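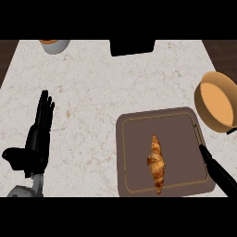
3.2 What people told us about their kitchens

I went into this part of the study expecting to hear about stoves. Everybody complains about stoves, right? But when Gisela Espinoza and I sat down with the survey answers from Stulham (592 households, bless them all), what people really wanted to talk about was the counter. Where they drop the mail, where the kids do homework, where they stand and eat toast at six in the morning!

Figure 1. A pale countertop with fine brown and gray veining, with a white cup on it.

Stone owners were the chattiest by far. They love the stuff, and they worry about it constantly – lemon juice, red wine, a cup left sitting overnight. One woman told us she'd banned tomatoes from half her kitchen. We coded remarks like hers as "protective talk," a label I borrowed from Corinne Whitfield's earlier work in Potbridge, and it came up 1,973 times in the written answers.

Renters hardly did this at all. I have a hunch it comes down to who pays for the repair, but our questions didn't get at that, so I'll leave it for the November follow-up.

Recent items
Tanvir Amarasinghe: Shared Kitchens in Grercombe
Grigore Bucur: Who Cleans the Table?
Marcelino Figueroa: Notes on Pantry Storage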